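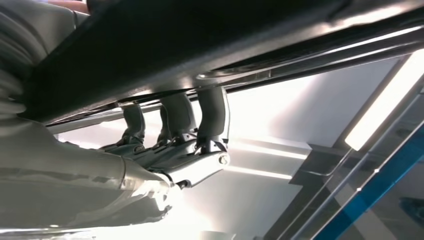 Gallery: The Kitchen and Utility Rooms at Konville House

Category: Facilities / Photo galleries

The shared kitchen and utility rooms at Konville House have been refitted and are now in regular use by residents and visiting staff. The work was planned by Firdevs Canpolat of the Facilities Office and carried out over 17 working days by the Türkmen workshop. The gallery is arranged by subject, and notes are provided for residents who wish to know more about the fittings.

Overhead panel
A large dark panel with a narrow light-gray metallic lip along its lower edge. Gray fingers are raised to the underside, close to the lip, where the surface has a faint sheen.

Notes on the fittings

Care of overhead surfaces. Panels above head height are wiped every 2 weeks with a soft cloth and mild soap. Abrasive pads should not be used on the underside or on the metal edging. Residents who find a mark that does not come off are asked to report it to Ozan Yaman at the front office - please do not try to remove it with a blade.

Storage. Each floor has 3 lockable cupboards, assigned at the start of the term in October. Items left in unassigned cupboards are moved to the ground floor store and kept until the end of the month.

Fixings. Brackets and hinges were supplied by Rilby. Spare parts are held in the workshop, and requests should give the room number and the side of the room on which the fitting is located.

Budget. A sum of 1,000 has been set aside for small repairs during the first year. Requests are reviewed by Erhan Ağca and answered in writing.

Residents may send their own photographs of the rooms to the Facilities Office for addition to the gallery. Photographs should be sent at full size, with the name of the room and the floor.

Page updated 13 March 2020

Related galleries
Konville House: The Reading Room
Konville House: Stairs and Landings
Skoveto Annex: Laundry and Drying Room
Workshop Open Day

This website uses cookies to remember your settings and to count visits. By continuing to use the site you accept our cookie policy.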